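Thread: Shelf life of two-part epoxy after opening

kmac_bench
Posted Sunday

I have a 200 ml pair of Plutico slow-cure, resin and hardener, opened last May. The resin has gone cloudy with a grainy layer at the bottom. The hardener has darkened to a weak tea color. Label gives a cure time of 15 hours and nothing on storage after opening. Scrap both or try to recover them?

tarkari
Reply

Cloudy resin is crystallization. Stand the closed bottle in warm water until it clears, stir, let it cool, then mix a test batch. Amber hardener is normal for amines and by itself tells you very little about strength. I have used darker.

Orestis K.
Reply

Agree on the resin. Disagree on the hardener. Color is harmless, but if there is a white crust at the neck it has been taking up moisture and carbon dioxide, and you will get a greasy film on the cured surface. Paint will not stick to that. Check the neck before you do anything else.
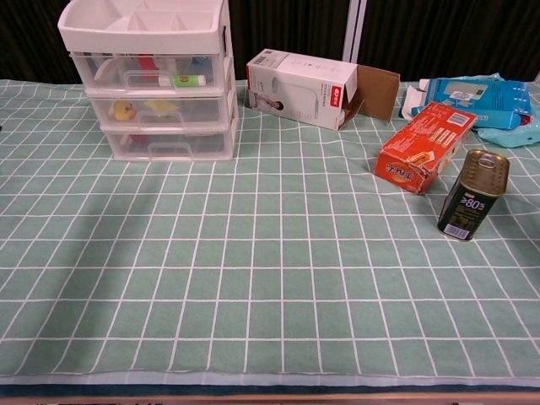
c_sowerby
Reply

Storage matters more than age in my experience. Resin and hardener should sit upright, caps wiped, away from any outside wall. I keep small tubes of adhesive separate from the bottles, because a leaking tube is hard to spot in a deep box. Shallow drawers you can see through work well for that, like the three under the open tray here, where a tube lying on its side near the front shows up without opening anything. I write the opening month on masking tape and stick it to the cap end. Anything without tape gets used for test pieces only.

tarkari
Reply

Upright for bottles, yes. For tubes I would say cap down, so the air pocket stays at the crimp. Lying flat is how I lost a full tube of Mandale contact cement.

c_sowerby
Reply

Depends on the cap. Mine seep if stored cap down. Flat has been fine for me.

kmac_bench
Reply

Checked the neck. Slight white ring on the hardener, none on the resin. Resin cleared after two changes of warm water. Mixed a small batch by weight and left it on a scrap of oak.

Orestis K.
Reply

Wipe the ring off dry. Do not push it back into the bottle. When the batch has cured, wash half with plain water and a scouring pad, dry it, and sand both halves with 324 grit or whatever you have near that. If the unwashed half clogs the paper, you have your answer.

tarkari
Reply

There is no 324 grit. 320.

Orestis K.
Reply

320, typo. The test stands.

kmac_bench
Reply

Unwashed half clogged, washed half sanded clean. Hard all the way through on both. I will use it up on inside joints and buy fresh for anything that gets varnish.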